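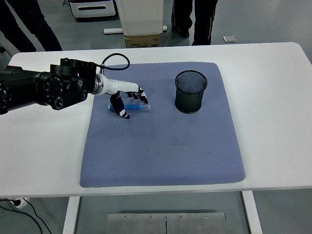 Fig. 1. Marker, mat, mesh pencil holder.

Intro to Small Office Purchasing
Week 4 notes: stationery, reorder points, stock you don't see

Read before the tutorial. Bring a calculator, phone is fine.

Recap from last week
Fixed costs vs. running costs. Desks, shelving, the printer itself = fixed, you buy them and forget them. Toner, paper, pens, markers = running. Running costs are small per item so they get ignored, then the end of year total is a shock. Some of you put the printer lease under fixed. Fine if you say why, but be consistent all the way down the sheet.

Terms for this week
Consumable: gets used up. Markers, staples, envelopes.
Durable: stays put. Pencil holders, hole punches, trays, desk mats.
Lead time: days between sending the order and having it on the shelf. Count the days it sits in someone's inbox too.
Safety stock: the bit you keep back for a bad week.
Reorder point: the level where you order again. Not when you run out!!

The formula
Reorder point = (daily use x lead time) + safety stock

Worked case, Warnis (the fictitious-looking numbers are from their real sheet, I checked). Envelopes.
Box of 500. Daily use 2. Lead time 4 working days. They hold 77 back.
2 x 4 = 8
8 + 77 = 85
So when the shelf hits 85 they order. Most people look at that and say 77 is far too much safety stock for something that moves that slowly. Agreed. Why did they do it? One big mailout in September, ran out halfway, never again. Safety stock usually has a story behind it. Ask for the story before you cut the number.

Do the same sum with a lead time of 2. Write down how little it changes. Then do it with safety stock cut in half (round up) and compare the two.

Unit price trap
Breder sells markers singly and in packs. Pack is cheaper per marker, everybody buys the pack. But dry markers get put back in the holder, colour by colour, and the office uses the blue and black and leaves the green. Real cost per marker = pack price divided by the ones that got used, not the ones that came in the box. Exam markers like to see this line written out. Sorry, assignment markers. There is no exam.

Same thing with paper. Heavier stock looks good in the catalogue, jams the old printer, half a ream goes in the recycling. Nobody records the waste so it never shows up against the item.

Where the stock sits
Central cupboard: easy to count, people hate walking to it.
Desk by desk: handy, impossible to count. Every drawer turns into its own little cupboard and you reorder things you allready have.
Mixed: cupboard for boxes, one shared desk tray per room for singles. Guillot went this way. Their counts got better but somebody has to top up the trays, and that is labour, so cost it. Put it on its own line, don't bury it in "general".

Count before you order. A cupboard count takes ten minutes if the shelves are labelled, most of a morning if they aren't. Label the shelf edge, not the box (boxes move).

Choosing a supplier
Check delivery fee, minimum order, who pays for returns. Asaritz has the lowest catalogue price of the three we look at in the reading, but a minimum order that a small office won't reach every month. Then you either pay the small order fee or pad the order with stuff you don't need. Work it out over a year before you decide. One month on its own tells you nothing much.

Also check substitutions. Some suppliers swap brands without asking when they're out of stock. OK for paper clips, not OK for toner cartridges or anyhting that has to fit a machine.

For the tutorial
Pick one consumable from your own home or workplace. Work out daily use (guess if you must, say it's a guess), lead time, safety stock. Get the reorder point. One page, handwritten OK.
Reading: chapter 4, skip the section on tenders, we do that after the break.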